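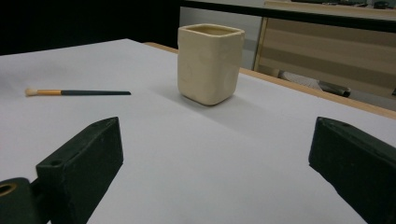

A caneca quadrada sobre a folha de papel, na mesa.

Caneca esmaltada ficou com cheiro e mancha amarelada por dentro, tem como recuperar?

Perguntado em Casa e Cozinha > Louças e utensílios
1341 visualizações, 3 respostas

Tenho uma caneca de cerâmica creme, daquelas de formato quadrado com os cantos arredondados. Uso para chá preto todo dia, de manhã e de novo lá pelas quatro da tarde. De uns meses para cá o fundo foi escurecendo e agora o chá fica com um gosto estranho, meio de coisa guardada. Lavo com detergente comum e esponja, o lado macio. Já passei o lado verde uma vez e não mudou nada, então parei com medo de riscar.

Tentei vinagre puro durante a noite. O cheiro de vinagre demorou dois dias para sair e a mancha continuou igual. Minha cunhada falou para usar água sanitária, mas não gosto da ideia em coisa que vai à boca. Na loja me ofereceram um pó da Virko que serve para cafeteira. Alguém já usou em cerâmica? A água aqui é bem dura, a chaleira cria crosta em poucas semanas, não sei se tem relação.

A caneca não tem marca embaixo, não sei se pode ir à lava-louças. Comprei em uma feira de artesanato em Batville, em dezembro, de um ceramista que não estava mais lá quando voltei.

Resposta 1 (marcada como melhor resposta, 56 votos)

A mancha de chá é tanino, e com água dura ele gruda mais, porque se junta com o calcário. Vinagre sozinho tira o calcário e quase não mexe no tanino. O que funciona é percarbonato de sódio, vendido como alvejante sem cloro. Confira no rótulo se é só percarbonato, sem perfume e sem corante.

Modo de fazer:
Ponha uma colher de chá rasa na caneca seca.
Encha com 300 ml de água bem quente, não precisa estar fervendo. Vai espumar, então deixe dentro da pia.
Espere meia hora. Se ainda tiver mancha, repita com água nova.
Enxágue bem, encha de água limpa, espere dez minutos e joge fora.

Não misture com vinagre. Nem com água sanitária. Use luva se tiver pele sensível.

Se não achar percarbonato, bicarbonato com um pouquinho de água, até virar uma pasta, esfregado com pano úmido. Demora mais e cansa o braço, mas sai. Em canto arredondado o pano entra melhor que a esponja.

Sobre o pó da Virko: não usei. Se for à base de ácido cítrico, é para calcário, vai dar no mesmo que o vinagre.

Quanto ao gosto, pode ser outra coisa. Veja se o esmalte tem trincas finas, tipo uma rede de risquinhos. Se tiver, o líquido entra no barro e fica lá. Teste: seque a caneca muito bem, encha de água e deixe em cima de um papel por uma noite. Se o papel ficar úmido embaixo, o esmalte não está vedando e eu deixaria de usar para bebida. Dá um bom porta-lápis.

Comentário de Kieran Kettle: Fiz com percarbonato e saiu na segunda vez. Só que a minha era branca lisa de loja, esmaltada em forno industrial. Em peça de feira eu testaria antes com pouca quantidade.

Resposta 2 (4 votos)

Eu uso pastilha de limpar dentadura. Uma pastilha, água morna, deixa de um dia para o outro. Minha mãe fazia assim com a garrafa térmica também.

Lava-louças eu não arriscaria sem saber a queima. Perdi duas tigelas da Arrieta assim, ficaram foscas.

Resposta 3 (0 votos)

Compra outra. Na Plastach tem de plástico com tampa e não mancha.

Comentário: Plástico mancha de chá sim, e pior que cerâmica.

Comentário: A minha com tampa durou um mês.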